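Hello Wilma,

October's been a good one, so this will be longer than my last note (sorry in advance!). We've now got 44 usable demonstrations from the Wivport bench, all on the desktop PC job, and I'm finally happy enough with the way we're recording them to stop fiddling and just crack on.

Quick reminder of where we were: Torkia, our learning setup, was doing fine on big easy parts and falling to bits the moment cables were involved. So I've moved most of our hours onto the insides of the case. The wrist views give you a fair idea of how little room there is to work in.

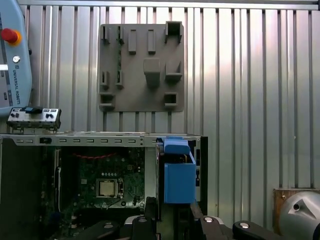
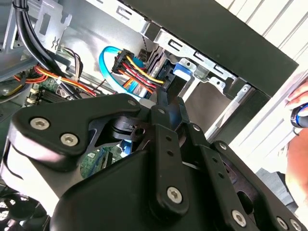

Cables are still the slow bit. A good run with a connector takes me 5 minutes or so, and I bin plenty of them, mostly when I've dithered over the approach and don't want Torkia learning to dither too. Skinner (the labelling tool, you'll remember the invoice) has been a real help with that – I can mark the hesitations and trim them out, and it's cut my evening tidying right down.

Money-wise we're on plan. I've spent 22 hours of the bench time you signed off, and the only extra was a second set of printed fingers from Vumside, which came out of the spares line.

Two things I'd like from you, if you can manage it: a yes or no on carrying on through the winter, and a few more old PCs. Different makes if possible! I'm a bit worried it's getting too used to the ones we have.

I'll send the full run log once I've checked the last batch.

All the best from Wivport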